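Notebook - flower placement, August, started 2:15 pm

Adalberto and I are rerunning the stem insertion test with the new segmentation weights (Demen branch). The old set kept merging stems that cross near the rim, so the grasp point came out between two stems. The test is the same as last time: pick one stem from the table, put its end into a chosen container, release.

Setup: green tabletop, orchid bundle laid out on the diagonal, red vase with two yellow tulips, clear textured cup with the small red blossoms and one red tulip. All artificial. Reset to this layout before each block, by eye. 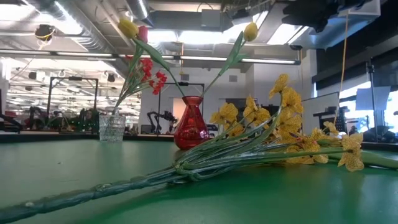
Results so far

136 trials logged. 18 failures, 11 of them with the clear cup as target. Depth on the cup wall is still noisy, and the rim estimate jumps between views. Red vase is better than I expected with that narrow neck.

Adalberto thinks we should fit the rim from the color view only and ignore depth there. Will try it on the saved trials first - no need for the arm.

To do
- relabel crossings in the Plukico set (roughly 3,000 masks, ask Magalhães for the export)
- slower approach for the last part of the insertion
- tape marks for the container positions

E. Belay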